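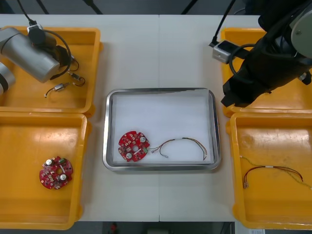 4. Setting out the bins (two-arm kitting bench)

I'll tell you up front what Dandus can do on this job: pick up a stiff, round board and set it down in the steel tray. Wires are another story, and so is most of what my kids keep asking for (socks, mostly!). So take your time here.

1. Put one kind of part in each yellow bin. Boards go in the lower left, harnesses in the lower right.

2. Lay the white liner flat in the steel tray. If it curls, swap it.

3. Spread each harness into a wide arch. A balled-up one gets dragged, and then you're untangling it at 7 p.m. like I was.

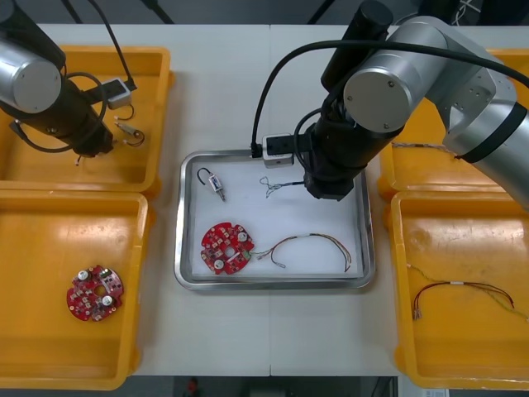
4. Keep the small wired parts apart from each other too, or the grippers will grab two at once and hang on.

5. Start a slow run of 7 kits. Stay within reach of the stop button.

Note: Vimala Hegde and I logged 291 kits in December. Boards were fine. Harnesses still needed a hand far too often, so I wouldn't leave the bench alone over lunch yet.

Caution: Hit stop before you reach in to fix a wire, even a tiny one. Both arms can move at the same time.

If an arm freezes over a bin, go to section 7 before you restart.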